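How to Vet a Matchmaking Service Before You Pay

Matchmakers sell hope, and hope is hard to comparison shop. The sales call is friendly and the website is full of wedding photos. I have sat through 6 of these consultations and signed up once, so take what follows as coming from someone who has already written the check. 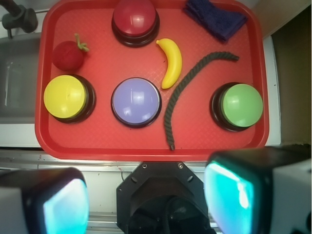 Budero

Step 1. Get the full price in writing

You will be asked about your childhood before anyone mentions money. Ask anyway. Tarnano quoted me $2,000 for a "starter" package, and a $443 profile fee showed up on the second page of the contract. Ask what the total comes to, what it buys, and when the clock starts.

Step 2. Ask how many people are in the pool

"Thousands of members" means very little. You want the number of active, single people in your age range within driving distance. Kettani gave me a figure of 322 for my area, then couldn't say how many had been on a date since March. I would still take that over the place that told me the number was confidential. 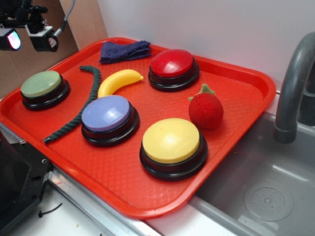 Some services count anyone who ever filled out the free form. Find out if those people paid, if they were interviewed, and if they know they can be matched at all.

Step 3. Pin down the word "introduction"

Read the contract for it. At some companies an introduction is a date you both agreed to. At others it's a name and a phone number, and it counts against your total even if the other person never calls back.

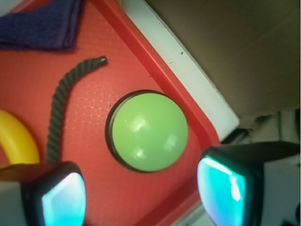 Step 4. Test the refund terms

Before signing, email this question: "If I cancel after one introduction, how much do I get back?" A phone answer is worth nothing later. Fever took nine days to reply to mine and sent a link to the terms I had already read. 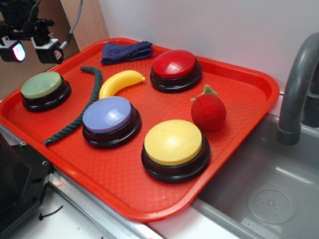
Watch for a "hold" option too. It sounds generous, but on some plans your membership keeps running while you're on it. Your state may also give you a short window to cancel a dating contract, so look that up before you sign, and keep a copy of every page.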